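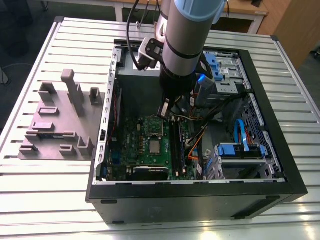

Before you let Tendora plan a single move, please set aside a little time for the scene model, which is the planner's own idea of where everything on your bench sits. A computer case lying open on its side is a tricky thing to reach into, and with power wires crossing above the motherboard the way they do here, you'll want the planner to know about them before the fingers go anywhere near the processor.

1. Open the Scene tab and load your case model.
2. Draw a keep-out volume over each bundle of wires. Be generous! You can always trim it later.
3. Set the approach clearance to 40 mm and press Save.

Note: Keep-out volumes belong to the case model, so if you swap cases you'll need to draw them again.

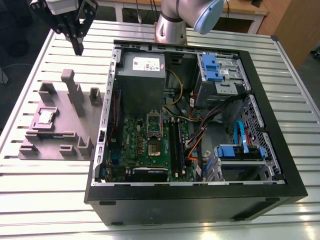 Last changed: 23 April 2025 by Thanasis Vasilakis

Next comes the fixture plate. Tendora treats each holder as a named pose, and the chip pocket has a pose of its own.

4. Under Fixtures, choose the plate and run Locate.
5. Wait for the match score. Anything from 94 up is fine; if yours is lower, adjust the lighting and run Locate again.

Caution: Don't nudge the plate after this step, even a tiny bit. The saved poses won't follow it.

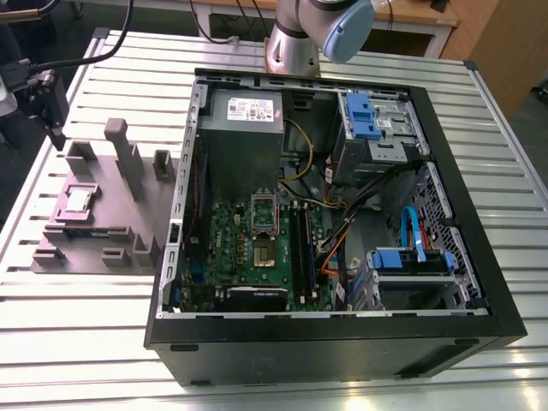
6. With the plate located, open Preview and play the whole path at speed 9, watching the wrist as well as the fingers.
7. If the path turns red, go back to step 2 and look for a keep-out volume that's blocking the socket itself (it happens to all of us).
8. When the preview plays through in green, press Send to Arm.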